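Posted in **Home & Shop Machines** · October 2019

# Can any machine put away dishes yet, or is it all still demos?

**dull_chisel**

I run a small cabinet shop (5 people counting me) and live in the other half of the same building, so I have two sets of chores and I'm tired of both. At the shop it's sweeping, sorting offcuts, and moving door blanks from one rack to another. At home it's dishes. I don't mind washing them. I mind the part after, when everything has to get picked up, turned the right way and stacked in the cupboard.

My brother-in-law sent me a brochure for something called the Lavbridge, which is an arm on a rolling post. The brochure says it "handles everyday kitchen tasks" and there's a video of it setting a mug on a shelf. One mug. The video cuts twice in 18 seconds, I watched it enough times to be sure. They want a 700 dollar deposit to get on the list, and they won't say what the final price is or when it ships.

I've been burned before. In July I paid for a "smart" panel feeder for the shop that worked fine as long as every panel was the same size, flat, clean and already lined up, and if my panels were like that I wouldn't need a feeder. It's under a tarp now.

So what I want to know from people who have used this stuff or worked near it:

1. Is there anything that can take an ordinary mixed pile of plates and bowls and put it away without me standing there?
2. If not, what's the holdup? A plate doesn't seem hard. I've seen machines weld car frames.
3. Would the same machine be any use in the shop, or is that a whole different animal?

Please don't just send me links to company videos. I've seen them.

---

**Jamila Ekanayake**

Keep your deposit.

I did service calls for 5 years on pick-and-place equipment, mostly food packing lines, and I've been following the household arms as a hobby since I quit. I would love to be wrong about this. I have two kids and a sink. But I haven't seen one I'd leave alone with my own dishes, and I've looked pretty hard.

Your second point first. Car frames are easy for a machine in the one way that counts: the frame shows up in the same place every time, clamped, and the robot runs the same path. Half the money on those lines goes into making sure nothing ever surprises the arm. Your panel feeder is the same idea with a smaller budget. A kitchen is all surprises. You'd have to rebuild your life around the robot, and then what did you buy it for?

### Where a plate gets hard

Think about what your hand does with a dinner plate. If it's lying flat, the rim is nearly on the counter and there's no good way to get a finger under it. People slide it to the edge, or tip it up with one finger and catch it with the thumb. You do it without looking. A gripper with two straight fingers mostly can't do that trick, so it wants the plate on edge, and a round thing on its edge wants to roll. Now you need a second arm to steady it, and the two have to agree on where the plate is.

Then there's the glaze. Shiny white china on a light counter, in front of shiny white tile, is a bad day for a camera. The highlights slide around when the camera moves, and the computer has to decide which bright curve is the rim and which one is a reflection. I've watched a packing line get confused by shrink wrap for the same reason, and shrink wrap was the only thing on the belt.

And look at how few things it takes. One plate up on edge with black tools at it from two sides, a couple of bowls next to it, one of those lying on its side. A kid could clear that while talking to you about something else. For a machine each of those is its own problem, and the tipped bowl is a different problem from the same bowl sitting upright.

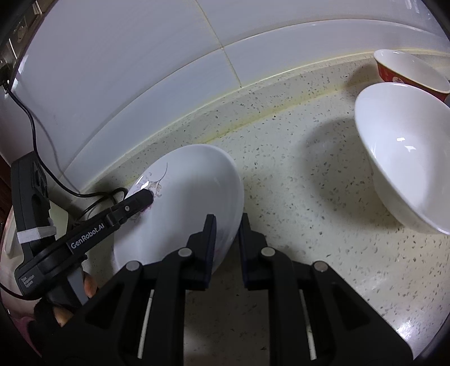
### What the videos leave out

When you watch a demo, check these before you believe any of it:

- **Does it cut?** You already caught that one. An honest video is one long boring take with a clock in it.
- **Who put the dishes there?** If every plate is the same and they're evenly spaced, somebody spent the morning setting that up.
- **Is anybody driving?** A lot of arms in videos are being run by a person off camera. Good way to show that the hardware can move. It tells you nothing about what the thing does on its own.
- **What happens on the miss?** I want to see it drop one. If it has never dropped one on video, they're only showing you the good tries.
- **How fast?** Look for the little "4x" in the corner. Sometimes they leave it off and you have to judge from the people walking by in back.

I wrote to Lavbridge myself and asked how many dishes in a row it had put away with no help. I got a very friendly reply about their vision for the home.

The other name you'll run into is Plemlow. They at least publish a test, and credit to them for that. But read what the test is: plastic tumblers, all one kind, from a tray to a shelf, with 30 seconds allowed for each one. Do the math on a sink after Thanksgiving. I'd be in bed.

### For your shop

Here I'm a little less gloomy. Not a lot. Moving door blanks from rack to rack is closer to what machines are good at, because you can control the blank. You know the sizes and you can build a stop so they always land square. But then you're buying a plain old industrial arm with a suction cup, and a fence, and the time of somebody who can program it. For a shop your size that doesn't pay back unless you're making the same door all year.

Sorting offcuts, forget it. That's the dishes over again with splinters.

A decent dishwasher and a cupboard right above it will save you more time than anything on that waiting list.

---

**rustbelt_otto**

I'm a bit softer on this than Jamila, though I end up in the same place on the deposit.

My daughter does a lab course in a program named after some donor, Ásgeirsdóttir, and the current thinking there, as she explains it to me, is that you stop trying to write rules for every dish. You have people do the chore themselves over and over using a hand-held gripper with a camera on it, and then the computer learns from the recordings. The person supplies the know-how. The gripper is there so that what gets recorded is something a robot could do with the fingers it has, and you don't need the robot in the room.

I think that's smarter than the old way. I also think people are going to oversell it. Some reasons I'm not holding my breath:

The pile is never one thing. Bowls lean on other bowls. To get hold of the big one you pinch it by the rim, one finger inside and one out, and if there's something tucked under it with its own rim a little farther over, you'd better not grab both. A person feels the second dish come along and lets go. Most of these grippers can't feel much.

Stuff with different shapes wants different handling. Round bowls you can pinch anywhere. A stack of oval plates, you want the one on top and only that one, and the rims sit so close together that a fat finger pad isn't getting in between. I have trouble with mine and I've got fingernails.

And a kitchen has things in it that aren't part of the job. Stove, wok, cords along the wall. The machine needs to leave all that alone without being told each time, and learning what to leave alone sounds to me like as big a job as learning what to grab.
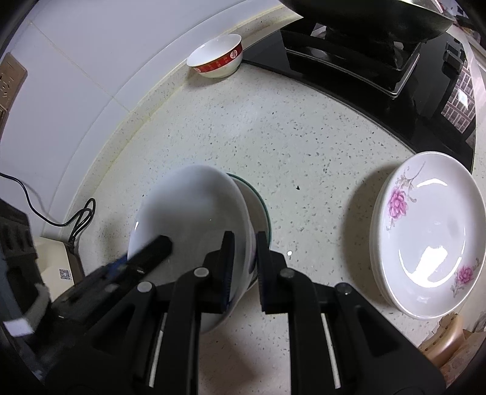 *Plenty of rims on one counter: a big bowl on its side, a green-edged dish behind it, a small bowl by the stove, and the plates stacked at right.*

So if you ask me whether a machine can be shown how to lift a bowl by the rim, sure, I'd believe that. Whether it can do your bowls, in your kitchen, on a night when you left the frying pan handle sticking out, I'd want to come over and watch. And I'd bring my own dishes.

One thing I disagree with above is the "who's driving" business. I don't think it's cheating for a person to run the arm, so long as they say so. A company that tells you plainly "a human did this" has told you something true, and that's more than the mug people managed.

For the shop: get a good broom and put the offcut bins on casters. I did that and it cut my cleanup by a lot, no software.

---

**jatberg_fan**

we have a Jatberg at work, the floor one not the arm. it sweeps ok if there's no cords. somebody has to pick up the cords

never tried it near dishes obviously. my cousin put money down on an arm from a different company and they went quiet on him so yeah I would wait

---

**dull_chisel**

Thanks all. Not sending the deposit. Jamila, the bit about asking how many in a row with no help is what I needed, I'm going to write to them with the same thing and see if I get the vision letter too.

Otto, what size casters did you use on the bins? Mine would be going over a floor with an expansion joint right down the middle, and the little ones I've got on the clamp rack catch on it every time.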